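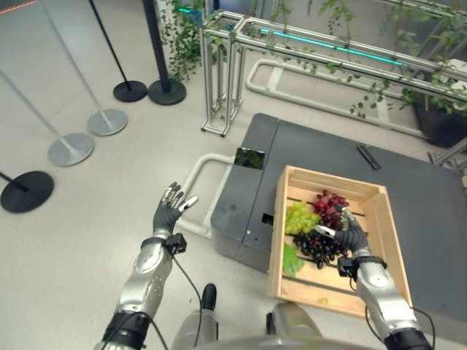 三色のぶどうを木箱で迎える

ぶどうの売り場に黒、赤、緑の三色がそろう時期は短い。どれか一房を選ぶのもいいが、色の違う房を一つずつ買って浅い木箱に並べておくと、食卓に出すまでの置き場所がそのまま決まる。今回は木箱の選び方と、房の並べ方、持ち帰ってから食べ切るまでの扱いをまとめた。

箱は浅いものを

ぶどうは重ねると下の粒から傷む。深い箱やかごだと、つい二段に積んでしまう。房が横一列か、前後にずらして三つ入るくらいの浅い箱が使いやすい。

編集部で使っているのはPodiaの松材の箱で、側面も底も板を渡したすのこ状になっている。白木のままなので、果汁がつくと染みになる。気になる人は底に紙を一枚敷くといい。ただし全面をふさぐと風が通らなくなるから、房の下だけにする。ニスを塗った箱も売られているが、値段は少し上がる。白木のものは一箱2,659円だった。

洗うときは水をかけてたわしでこすり、日陰に立てかけておく。日なたに出すと板が反る。一度反った箱は、台に置いたときにがたつく。

並べる順番

黒い大きな房を手前に置く。明るい色の房は奥と左に寄せる。黒を奥にすると、手前の房の陰になって粒の形が見えにくい。緑がかった淡い黄色の房は、赤みのある房の隣に置くと色の差がはっきりする。

葉が手に入れば一枚添える。房の上にかぶせるより、箱の内側の壁に沿わせたほうが邪魔にならない。生の葉は半日でしおれるので、朝に入れたものは夕方に取り替えるか、外してしまう。

三房を箱いっぱいに広げる必要はない。片側に寄せて余白を残しておけば、房を持ち上げるときに手が入るし、枝から外れた粒が転がっても見つけやすい。落ちた粒は先に食べる。軸のついていた穴から乾いていくので、翌日まで置くと味が落ちる。

持ち方

房は軸を持つのが基本とされる。粒の表面の白い粉、ブルームを落とさないためだ。とはいえ、大きな房を軸だけでつり上げると、重みで肩の粒が外れることがある。重さが329グラムの房なら軸だけで足りたが、それより大きいものは、下から手のひらで支えたほうが安心できる。

上から房に指をかけて位置を直すときは、粒の間に指先を入れ、軸に近いところを探る。粒だけをつまんで引くと皮が裂ける。

置き場所

台所の作業台は火と水が近く、果物の置き場には向かない。キャスターのついた平らな天板の収納台があれば、食事の前後で動かせて便利だ。Flirmontの収納台を試したときは、天板の手前側に箱を置いた。手は届きやすいが、縁からはみ出すと通りがかりに体が当たる。人の行き来が多い部屋では、奥に押し込んでおくほうがいい。

濃い灰色や黒の台は、松の明るい色がよく映える。一方で水滴の跡も目立つ。洗った房をすぐに戻さず、ふきんの上で水を切ってから箱に入れる。

食べ切るまで

常温で出しておくのは、その日に食べる分だけにする。残りは洗わずに、一房ずつ紙で包んで冷蔵庫の野菜室へ。食べる45分前に出すと、冷えすぎず甘みがわかりやすい。

日持ちさせたいなら、房のまま置かず、はさみで粒を切り離す方法もある。軸を二、三ミリ残して切り、紙を敷いた保存容器に並べる。見た目は房にかなわないものの、弁当に入れるにはこのほうが早い。皮ごと食べる品種なら、冷凍しておいてもいい。凍った粒は水に数秒つけると皮がむきやすくなる。

余った粒は煮てもいい。種のない粒を約100グラム、小鍋で砂糖大さじ一と弱火にかけ、皮がはじけてきたら火を止める。Brendenの小鍋は口が狭く、少ない量でも煮詰まりすぎなかった。黒い房で作ると濃い紫に、淡い色の房では薄い琥珀色になる。ヨーグルトにのせるなら黒、焼いたチーズに添えるなら淡い色のほうが合う。

空になった箱は、次の果物までじゃがいも入れにしている。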